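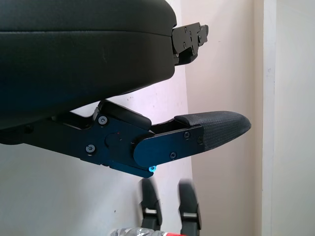

座垫右端及下方的扶手支架

扶手螺丝反复松动,更换螺纹胶之前还应检查什么

Lultisau 居家与办公维修互助 > 座椅、桌具
发表于 2025年1月24日 浏览 1,319 次

Agnes Tosh

椅子型号是 Berkon 的带扶手办公椅,黑色软垫座,扶手通过金属支架连在座垫下方,每侧三颗内六角螺丝。购入价 1,101 元,已过保修期,使用近 20 个月。从去年八月起,右侧扶手开始有左右方向的晃动,左侧正常。

已做的处理如下。

先把椅子侧放,用内六角扳手把右侧三颗螺丝全部重新拧紧,当时晃动消失,大约两周后复现。第二次拧紧时加了弹簧垫圈,维持的时间稍长,之后又松。第三次涂了 Mallel 的中强度螺纹胶,没有清洗螺纹,直接涂在螺丝中段,装上后立刻坐了人。一个月后再次出现晃动,这次靠后的那颗螺丝拧到底以后还能继续转,没有明显的终止感,但拔不出来。

晃动的表现:手握扶手前端向外推,支架和座板之间有轻微位移,并有短促的金属摩擦声。向下压没有声音。坐着起身时习惯用右手撑,体重 70 公斤出头。

问题有三个。一,靠后的那颗是不是已经滑丝,有没有不拆面料就能判断的办法。二,座板是多层板,里面应该是预埋的爪型螺母,能不能单独更换。三,螺纹胶是否要换成高强度的。

补充一点,和扶手有没有关系我不确定:这把椅子配的是 Hiebert 的固定高度书桌,扶手升到常用位置时,前端会碰到桌沿。桌面是白色哑光的,桌沿下侧已经有一道黑色擦痕,用湿布擦不掉。如果有人知道怎么处理擦痕,也请一并说明。

半圈螺纹

先回答第一个问题。拧到底后空转,而螺丝又拔不出来,多数情况不是螺丝滑丝,而是爪型螺母在木板里跟着转。爪型螺母靠几只爪子咬住板材来防转,孔周围的木纤维被反复撬动之后,爪子咬不住,螺母整体空转。螺丝和螺母之间的螺纹往往还是好的,所以拔不出来。

判断方法:在螺丝头和支架上各画一道记号笔线,一边转螺丝一边用手指从座垫面按住对应位置。如果隔着海绵能感到有东西在动,或者听到木头的沙沙声,就是螺母跟转。海绵厚的座垫可能感觉不到,那就看螺丝的轴向位置。转三圈,螺丝头到支架的距离没有变化,同样可以认定是跟转。真正滑丝的话,向外拉着转,通常能慢慢退出来。

第二个问题,可以单独更换,但要从座板上面进去。步骤:

取下座板与底盘之间的螺丝,把座垫整体拿下来,翻面。
拆底部的无纺布防尘层,用一字螺丝刀或起钉器起码钉,只起右后角及相邻两边,不必全拆。
松开右后角的面料,将海绵掀起。有些座垫的海绵与板是喷胶粘接的,用薄钢尺慢慢分开,不要硬扯。
露出螺母后,用尖嘴钳夹住法兰边,下面退螺丝。
旧孔清理干净,检查板材有没有分层。

如果板没有分层,原孔周围灌木工环氧,待固化后重新开孔,装同规格的新螺母。另一种做法是把新螺母旋转一个角度,让爪子避开旧孔打入,法兰下面抹一层环氧。我一般用第二种,时间短。敲入的时候下面要垫实,最好用螺丝加大垫片从背面把螺母拉进去,比锤子敲得正。

如果板已经分层,就换成带法兰孔的四孔螺母,用四颗短木螺钉固定在完好的板材上。法兰直径要先量,太大会顶到海绵下面的弹性绷带或者钢条。

第三个问题,不要换高强度。高强度胶在这种小规格螺丝上,拆卸时往往需要加热,而热量会传到板材和海绵。另外高强度胶会把螺丝和螺母锁成一体,下次你再拧,力矩全部传到爪子上,螺母更容易跟转。中强度足够,前提是用对。螺丝和螺母的螺纹都要脱脂,异丙醇或者刹车清洁剂都行,晾干再涂。涂胶的位置是啮合段,也就是靠近螺丝末端的那几牙,你涂在中段,很可能根本没进螺母。装好以后静置,初固时间看瓶身说明,完全固化按 24 小时算,中间不要坐。

弹簧垫圈在这种结构里作用有限,支架本身是冲压件,表面不一定平。换成平垫加法兰螺丝,接触面大一些。

拧紧顺序也提一句。三颗先全部带上,不要拧死,扶手摆正以后轮流分几次拧到位。先把一颗拧死再装另外两颗,孔位偏差会变成侧向力,一直压在那颗螺丝上。靠后那颗先坏,和这个可能有关,也可能只是撑手起身的受力最大。
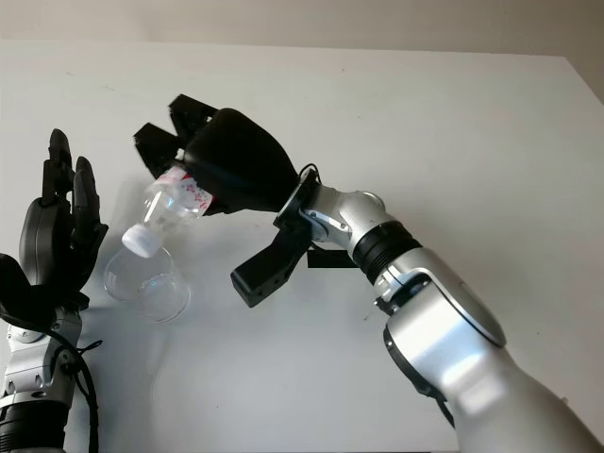 白色哑光桌面,后侧靠浅米色墙

东岸老尺

楼上讲的是连接部分,我补充桌子这一侧。

扶手前端碰桌沿,这件事和松动有直接关系。人坐着向前移动时,椅子加人的质量全部由扶手前端承受,力臂是从前端到支架固定点的距离。每碰一次,支架后侧的螺丝就受一次拉拔。螺母换好以后如果还是这样碰,过几个月照旧。

先量三个数:地面到桌面下沿的净高,扶手最低档的上表面高度,坐下以后座垫压缩的量。扶手最低档加上软垫厚度,如果仍然高于桌面下沿,就进不去,只能靠停止位置来避免碰撞。如果低于桌面下沿,把扶手降到桌下即可,两者之间至少留 5 毫米的间隙。注意有些桌子的前横梁比桌面板低不少,要量横梁,不要量板。

固定高度的桌子没法升,但可以垫脚。垫脚要四只等高,硬质橡胶或者尼龙,不要叠纸板。垫高以后前臂角度会变,座椅也要跟着升,脚够不到地就加脚踏。调整的次序应当是先定座高,再定桌高,最后定扶手。很多人次序是反的,先把扶手调到手肘舒服的高度,再发现进不了桌子。

不想垫桌子的话,还有两个做法。第一是把扶手向内或者向后移。多数支架上的孔是长圆孔,有一定的横向余量,松开三颗螺丝就能挪。纵向一般没有余量,不要自己扩孔,扩孔之后支架边缘的强度不够。第二是在桌沿对应位置贴一段毛毡条或者硅胶护条,能保护桌沿,对螺丝受力没有多少改善。

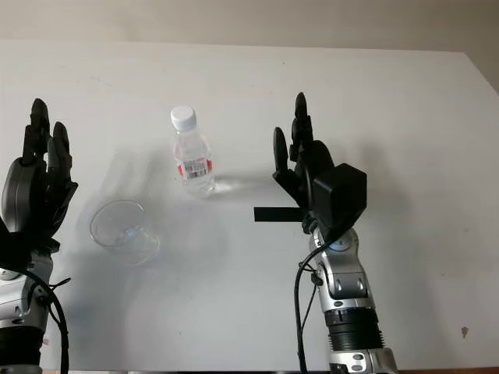
再说擦痕。黑色擦痕一般是扶手面的聚氨酯或者橡胶转移到了桌面上,属于附着物,湿布擦不掉是正常的。先用中性洗洁精加温水,软布打湿以后敷几分钟再擦。还在的话,用棉片蘸少量异丙醇,只擦痕迹本身,从外向内,擦一下换一个干净的面。擦完马上用清水布过一遍。

哑光白色表面有几样东西不要用。三聚氰胺海绵,也就是常说的魔术擦,本质是很细的研磨材料,用几次之后那一块会比周围亮,侧光看非常明显。牙膏、去污粉同理。丙酮和香蕉水对部分涂层有溶解作用,在没弄清楚表面材料以前不要上。含氯的漂白剂对封边胶不好。

桌面是烤漆还是贴面,处理方法不同。看封边:侧面有一条独立的封边带,能摸到接缝,是贴面;侧面和台面连续过渡没有缝,多半是漆。漆面的话,异丙醇先在桌子背面不显眼的地方试一小块,等十分钟看有没有发白或者发黏。

如果擦痕处用指甲划过有凹陷,那就不是附着物了,是表面已经磨穿,清洁没有意义。漆面可以用同色补漆笔,哑光的要选哑光笔,亮光笔补上去会有一个亮点。贴面磨穿露出基材的,要先封住,水汽从那里进去会鼓边。在桌沿下侧看不到,封住即可,颜色不必追求一致。

小黑点是另一回事,有的是贴面本身的杂质,有的是墨粉或者橡皮屑,能擦掉的就是后者。

Agnes Tosh

按第一位说的画线测试做了,转了三圈,螺丝头与支架的距离没有变化,应当是螺母跟转。座垫已经拆下,右后角有一小块板材分层,深度不大,准备用四孔螺母。

净高也量了,扶手最低档加软垫,比前横梁高 8 毫米,进不去。打算先垫桌脚。

还有一个疑问:四孔螺母的木螺钉长度怎么选,座板实测厚度是 12 毫米。

半圈螺纹

螺钉入板深度取 9 毫米左右,不要穿透。先打引导孔,孔径比螺钉芯径略小,钻头上缠胶带限深。分层的地方先注胶夹紧,固化以后再钻,否则螺钉会把层间撑开。

左侧三颗虽然现在不晃,也退出来脱脂重新涂一次,支架两边的状态尽量一致。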